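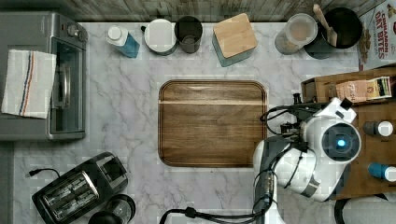
Toaster oven trips the kitchen sockets, and the board won't sit flat

Reading time: 2 min
Filed under: Home & Kitchen Help > Small Appliances > Solved
Search all tickets... Go

What's happening

Hello! Two problems on the same bit of worktop, so I've put them in one ticket (sorry if that's a nuisance to file). We're in Inthorpe, in a flat with a marble counter, and the toaster oven is a Tarex bought in July. Every so often the kitchen sockets go off while it's heating. Nothing else in the flat goes, just the kitchen. The second problem is the big wooden chopping board, the one with the raised rim, which rocks when I lean on it.

What I've tried so far

Ran the oven on its own, empty, for 30 minutes. No trip. I was quite pleased with that and made cheese on toast to celebrate.

Ran the oven and the two-slot toaster together off the double extension. Off it all went, and it took up to 40 seconds each time I tried it. I did it three times to be sure, which I know is silly!

Read the plate on the back of the oven – 1,460 watts. The toaster says 928. I added them up and it didn't sound terrible for one wall socket, but the extension is an old Urquhart one with no rating I can make out.

Plugged the toaster straight into the wall and left the oven on the extension. No trip. Swapped them over and the sockets went again, this time with only the toaster on the extension.

Turned the board over. Still rocks, but on the other pair of corners, so I'm fairly sure it's a slight twist in the wood and the counter is innocent.

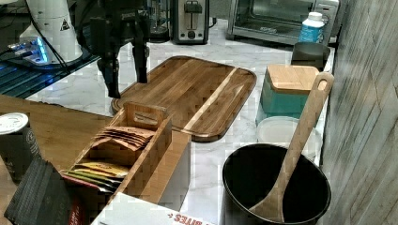 I've also stopped hanging the tea towel over the oven, before anyone tells me off. It lives on a hook now.

Update, 4 p.m.

Extension is in the bin. Both appliances are in the wall and I've had them going together twice with no bother at all. For the board I bought a set of Posik rubber feet, the stick-on sort, and put a thin bit of card under one of them. It's so much better for bread, though I can't flip it over any more.

Happy for this to be closed, but could someone tell me whether the card will go soggy? I can cut up an old jar opener instead if so.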